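Home
About the room
Gallery
Getting here
Contact

Kenemitz ground floor room: tables, floor and fittings

Last updated 2026-03-30

This page goes with the gallery of the ground floor room at Kenemitz. It is meant for people who are thinking of using the room and want to know what is in it before they come. The notes cover the furniture, the floor, the storage and the small things people ask about by email. Room sizes and prices are on the About page and are not repeated here.

The room was refitted by Vanhove over the winter. Before that it had carpet tiles and a set of heavy brown desks that took two people to lift. Both have gone. The new furniture is lighter and the floor can be mopped.

The tables

The tables are white, rectangular and stand on thin legs. One person can move one across the room, but please lift it and don't drag it. Dragging marks the floor and loosens the legs. The tops are 70 cm deep, and a full set of bedding or a large rucksack can be laid out flat if you push two together long side to long side.

There is a round hole in the tabletop for cables. If you are plugging in a lamp or a laptop, bring the lead up through the hole and not over the front, where it gets caught on sleeves. If you are sorting small things such as buttons, screws or beads, put a tray or a cloth over the hole first. We have had things go through it.

Soft items with straps are best stacked flat with the heavier one at the bottom. Tuck the straps in if the table is next to a walkway. A strap left hanging over the edge will bring the whole stack down when somebody brushes past. Small items can go at either side of the stack, where you will still be able to find them at the end.
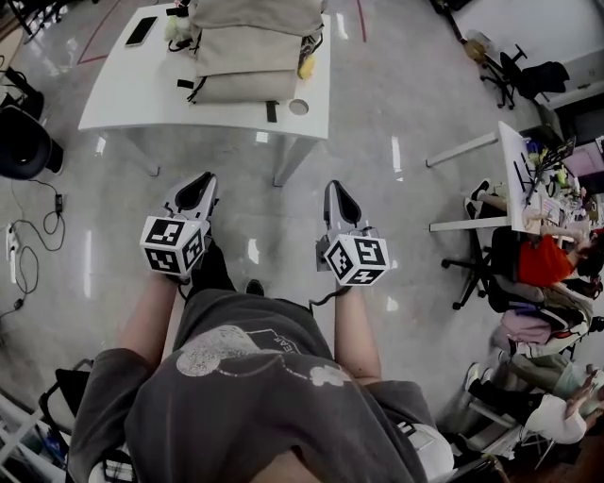

White table with three beige padded pieces in a stack, black straps and buckles at the sides. Red tape on the floor.

The tops wipe clean with a damp cloth. Please don't use anything gritty. Pen comes off with a drop of washing-up liquid if you get to it the same day. Sticky tape should be peeled off slowly before you leave, and any residue reported, as it is much harder to shift after a week.

The floor

The floor is light grey with a glossy finish. It reflects the ceiling lights quite strongly. Some people find this tiring over a long day and prefer to work with their back to the brightest part of the room. You can also switch off the lights on the window side, using the second switch by the door.

The red tape marks where furniture goes and where the walkways are. Please leave it down, even if it looks worn. If you need your own markings, use a different colour and a low-tack tape, and take it up again when you finish. Groups that come for several sessions may leave theirs in place between visits by arrangement.

Outdoor shoes are fine in dry weather. In wet weather use the mat and give your soles a proper wipe. The surface is slippery with water on it. There is a mop in the tall cupboard.

Seating

The chairs and stools are kept along the wall. They are meant to be moved about, and they go back to the wall at the end of the day so that the cleaner can get through. For most standing jobs, such as folding, packing or checking straps and zips, people leave the seating where it is and work on their feet. The tables are a little high for some seated work. If you are planning to sit and write all day, ask for the lower desk from the office next door.

Storage

The shelving is from the Zultine range, in white, and is fixed to the wall. Each shelf is rated at 44 kg. Heavy boxes should go on the lowest shelf and light or soft things at the top. Cushions, blankets and bags take up more space than people expect, and three or four large ones will fill a shelf.

Things left overnight need a label with the name of the group and the date they will be collected. Anything without a label goes into the lost property box under the window. The box is emptied at the end of April. Phones and keys are handed in at the office and are not put in the box.

Packing up

Clear the tables first, then the floor, then the shelves. Working in that order means nothing gets put down on a floor that has just been swept. Check under stacks and inside folded items for anything small. Soft toys, chargers and single gloves are what we find most often.

Fasten buckles before putting padded things away. Loose ones knock against the shelf edges and have already chipped the paint in two places.

Rubbish bags are on the hook inside the tall cupboard. Full bags go out to the bins in the yard, which are locked at night. The code is on the booking email.

Spare parts and repairs

Table feet, shelf brackets and replacement plastic rings for the cable holes come from Clidon and are kept in the office. We ordered over 200 table feet by mistake, so please say if one is missing and it will be replaced on the spot. Wobbly legs should be reported and not packed with folded paper.

Back to gallery index
Book the room
Report a fault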